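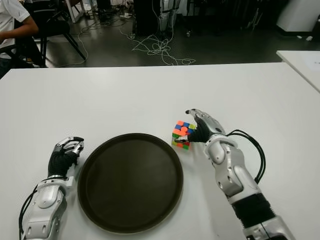

A packer at the Cleltel site said that the hands did not worry her half as much as the new rota, and that no one had asked the packing bench what it wanted kept. Start from her remark when you do the reading for Unit 2.

In handling trials the task is kept small: a tray, a puzzle cube, a grip. What matters for staff is which part of a job such a grip could take over, and what is left. At Gondivent, 18 of the 312 packing posts became checking posts. Pay stayed the same. Breaks did not - they now follow the line.

Terms to know: task, post, grade, handover.

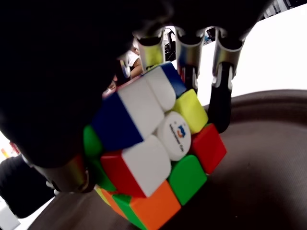

Ververidis, June

Second site visit. Fingers close to the cube, the tray under it. Note how much of the cube the hand covers, then think about a checker who has to inspect goods held like this.

For the seminar, read the staff survey (537 replies) and write one page on question 4, training time. Bring your own job description if you have one - an old one will do.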